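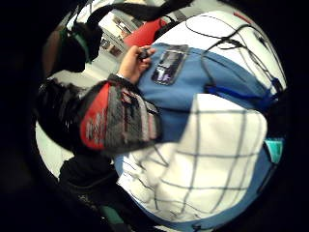
Why does a player's goal total on the Trarix club page differ from the total in the match reports?

The club page counts league goals only. The match reports count every goal entered by the scorer, including cup games and friendlies, so a striker who plays in all three will show a higher number there.

Category: Help > Match Data > Player Stats

Posted Wednesday, September 1, 2021, by Nokuthula Pretorius

Ticket 527: Goals missing for Tranatville forwards
Status: closed

Reported by Valdis Zariņš, Tranatville match secretary. Two forwards were showing fewer goals than they had scored. One had 11 on the club page and 14 in the reports. The other had six and eight. He had already cleared his browser cache and checked on a second computer with the same result.

Log

1. Compared the club page with the reports for the first forward. Two of the three missing goals came in the cup tie against Skomar. Those are left out of the club page by design. The third was in the away league game at Jõgi and should have been counted.

2. Opened the Jõgi game. The final score was right at 2-1 and the league table was right. The scorer had typed the player's name by hand and had not picked it from the squad list. The goal was saved as text with no player attached to it.

3. Asked Valdis to edit the event and pick the name from the list. He got the message "Event locked." League games lock when both clubs have confirmed the result, and this one had been confirmed the same evening.

4. Unlocked the game from our side. Valdis picked the player and saved. The report updated at once. The club page still said 11.

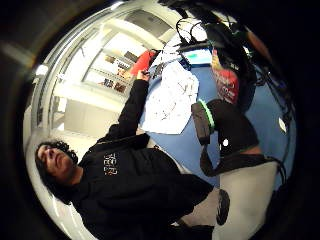 5. Ran the season recount for Tranatville. The club page then said 12, which matches his league goals. The recount normally runs overnight, so anyone making the same edit can leave it until the next morning.

6. Second forward: both missing goals were in a friendly. Nothing to fix. Valdis asked if friendlies could be shown in a separate column. Passed on as a feature request. No date for it.

7. Searched the rest of the league for goals with no player attached. Found 192, nearly all from games entered on the phone app. The squad list in the app is slow to load when a club has more than 200 registered players, counting juniors, and scorers type the name while they wait. We have linked the ones where the name matched one squad member exactly. The others went back to the clubs to sort out.

8. Game locked again. Valdis confirmed the totals look right to him.

If you see the same thing: open the match report and look at the scorer's name. A name in gray is plain text and is not linked to a player. Tap it, choose the player from the squad list and save. If the game is locked, reply to any support email with the date and the two teams and we will open it for you.

The phone app list is due for a change in October. It will load the team sheet for that game first, then the full squad.

Contact Trarix Support | © 2021 Trarix | Back to top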